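*Notes for the January session. Please bring them with you, and bring a pencil too, because we do a good deal of scribbling in the second half.*

Welcome back, everybody. I hope you had a restful break and that at least a few of you got around to the Civel reading. If you didn't, don't worry, we'll cover the parts that matter as we go, and I'd much sooner have you here without it than at home feeling guilty about it!

## 1. What we mean by "maintenance"

Last term we spent nearly all our time on how things get invented and sold. This term is about what happens in the long years afterward, when a thing has been bought and somebody has to keep it going. Historians came to this late. If you look through the older histories of industry you will find page after page on the year a machine was patented and hardly a sentence on the forty years it spent being oiled, patched and sworn at.

I'd like us to use three words carefully from now on:

- **Maintenance** is work done on a thing that is still doing its job. Sweeping a chimney is maintenance.
- **Repair** is work done on a thing that has stopped doing its job, or is doing it badly enough that someone complained.
- **Refurbishment** is work done so that the thing can pass to a new owner or a new use. A shop that takes in old office computers and sells them on is in this business, and so is the person who strips and repaints a dresser before putting it in the window.

The edges are fuzzy, and I'm quite happy for you to argue about them in your papers. Sorin Jurić, who some of you had for the economics module, thinks refurbishment is just repair with a price tag on it. I think he's wrong, but he makes the case well and his handout is worth borrowing from a friend.

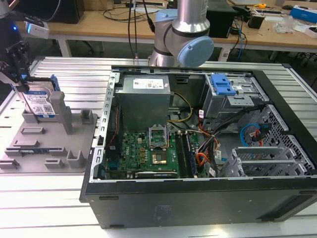
## 2. The Baumgart ledgers

Our main source for the next few weeks is the set of workshop ledgers from Baumgart, a family firm that mended clocks, scales and later sewing machines in the town of Wulutska. Three generations kept them, in three very different hands. (The grandson's is the worst. You'll get used to it, I promise.)

The ledgers hold 1,778 entries. Each one gives the customer's name, the object, the complaint in the customer's own words, the work done and the charge. Now and then there is a remark in the margin, and those remarks are the reason I fell in love with these books in the first place. "Dropped by the son, father not to be told" is my favorite, though "same fault as last year, same cause" runs it close.

When you read an entry, please do it slowly, and in this order:

1. Read the complaint. What did the customer think was wrong?
2. Read the work done. What did the workshop think was wrong? Often the two don't match at all, and the gap between them tells you who held the knowledge.
3. Look at the charge, and compare it with other entries on the same page. Prices in the ledgers move with the customer as well as with the job.
4. Only then look at the margin. It colors everything else, so save it for last.

Nusrat Gunawardena has made typed copies of the first 700 entries, and we owe her a great deal of thanks. For the rest you'll be working from the scans. Where she wasn't sure of a word she has put it in square brackets, and you should keep those brackets if you quote it.

## 3. Who could mend things, and who was allowed to

A point that comes up in the ledgers again and again is that being able to fix something and being permitted to fix it were separate matters. Market scales are the clearest case. Any decent metalworker in Wulutska could have straightened a bent beam, but a scale used for trade had to be checked and stamped afterward, and only certain workshops could send one off for its stamp. Baumgart could. The smith across the square couldn't, and you can see in the entries that people brought scales to Baumgart with the smith's work already done on them - neatly, too - and paid a second time for the paperwork.

Sewing machines went a different way. There was no stamp to worry about, but there were spare parts, and the parts came from the makers. By the grandson's time almost half a page can go by on a single machine while he waits for a shuttle or a spring to arrive. He starts to keep dead machines in the back for their parts, and he writes down what came out of which.
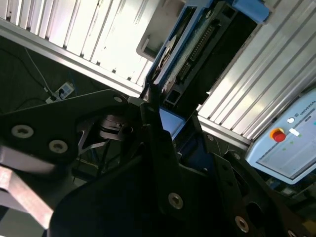

He also starts to turn work away, and that's something his grandfather almost never did. I'd like you to find one of these refusals for your section meeting and think about why it was refused. Was the part missing? Was the price too close to that of a new machine? Or did he simply not care for the customer? (It happens more than you'd think.)

Vibeke Eskildsen's article on village menders is very good on this and quite short. She argues that refusing a job was a kind of skill in itself, and that a mender's good name rested partly on knowing which jobs to leave alone. Read it alongside the Murnimau interviews, where several of the older women talk about where they took things and, just as interesting to me, where they would never have gone.

## 4. Your first paper

The first paper is 2,150 words, not counting notes. Choose 2 entries from the ledgers, one early and one late, that deal with the same kind of object, and tell me what changed between them. You don't need a grand theory. I'd be delighted with a careful reading and a few honest doubts.

Some practical things:

- Give the entry number every time you quote.
- Keep the old spelling in quotations, even where it hurts.
- If you use an object from your own family as a comparison, lovely, but keep it to a paragraph.
- Drafts can go to Said Kettani or to me. He answers faster, and he's kinder about commas.

## 5. Reading for next time

- Eskildsen, the article on village menders, all of it
- The Murnimau interviews, the first two only
- Ledger entries on scales, typed copies, as many as you can manage with a cup of tea beside you

Sólveig Brøndum will be joining us for the first hour to talk about how the ledgers were rebound and what she found tucked inside the covers. Please be in your seats by 10 a.m., as she has a train to catch afterward.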